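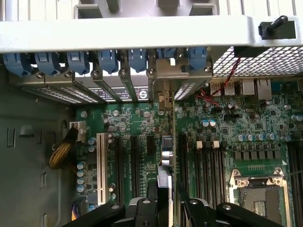

A second-hand workstation is often the cheapest way to get a solid desktop for editing photos or running a small office, but it needs a proper check before you rely on it. Offices tend to replace them in batches, and many spend years under a desk without anyone opening the side. Most can be opened and stripped with very little equipment. Cards are often held by plastic retention latches, like the row of blue ones along the rear of the case here, so you may not need a screwdriver for that part at all. The steps below are the ones I use on every machine I buy, and they take an evening.

By Kwesi Yakubu
December 2020
Print this page | E-mail this page
106 shares

What you need

A crosshead screwdriver, a soft brush, a can of compressed air, some lint-free cloth, a small tube of thermal paste and a torch. A new coin cell for the board is worth having too, as the old one is often flat by the time the machine is sold. Check the size in the manual before you order.

Before you open it

Start the machine once and go into the setup screen. Write down the memory size, the processor model and the drives it reports. If a setup password has been left on, go back to the seller now. On some business models it cannot be cleared at home.

Shut down, switch off at the wall and pull out the mains lead. Hold the power button in for 5 seconds to drain what is left. Lay the case on its side on a firm table and touch bare metal on the chassis before you reach in.

Cleaning

Take the side panel off and look before you touch anything. Photograph the cables from two or three angles. Loubna Cherkaoui, who taught me to do this, also puts a strip of masking tape on each cable and numbers it. 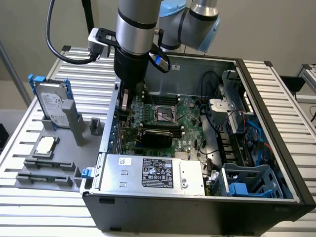
A desktop tower on its side with the side panel off.

Use short bursts of air and keep the can upright. Hold each fan still with a finger while you clean it. Work from the top of the case towards the bottom, then brush out the vents and wipe the floor of the case last. Don't use a household vacuum cleaner inside the case, as it can build up static.

Cards and memory

Release the latch, press the catch at the end of the slot if there is one, and lift the card straight up. Wipe the contacts with a dry cloth. Do the same with the memory, one stick at a time, and put each back in the slot it came from. It should click at both ends – if it doesn't, take it out and check the notch.

Thermal paste

I only replace this if the processor runs hot. My last machine, a Karppinen tower, reached 106 degrees under load and shut itself down. Loosen the cooler screws a little at a time in a cross pattern, clean off the old paste, and put a blob the size of a small pea in the middle.

Testing

Put everything back, connect a screen and keyboard, and set the clock. Run a memory test overnight. After that, check the health report on each drive. I replace any hard disk with reallocated sectors, whatever its age.

Keep a note of what you spent. Mine came to 235 pounds with a new solid-state drive, and it has now been in daily use for 14 months.

14 comments | Print this page | E-mail this page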